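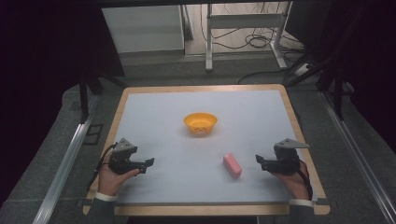

4.2 Does bowl size change how much people eat?

The claim that smaller bowls lead to smaller meals is repeated so often that it is rarely checked. We find the support for it thin. Of the 665 household records in the Dramani survey, 568 gave a usable entry for the bowl, and most of those relied on the owner's own judgment of what counts as "small." A shallow bowl with a rounded rim, like the yellow-orange one in Figure 1, may be filed as a snack bowl in one home and a side dish in another. Pooling such answers tells us little about intake.

The Plimard trial is often cited as the stronger case. It assigned bowls at random, but to only 50 adults in each of two groups, and second helpings were left to memory. Čierny, who reanalyzed the full set of 100 food diaries, saw the reported gap shrink once people who skipped the September follow-up were put back in. We repeated his steps and got the same result.

Color is on even weaker ground. The Prirnen report credits warm-colored bowls with slower eating, yet its warm and cool bowls also differed in depth, and no test separated the two. Until someone holds depth fixed and weighs the leftovers, we see no reason to offer families advice on either point. The size question is taken up again in Section 5 using weighed meals.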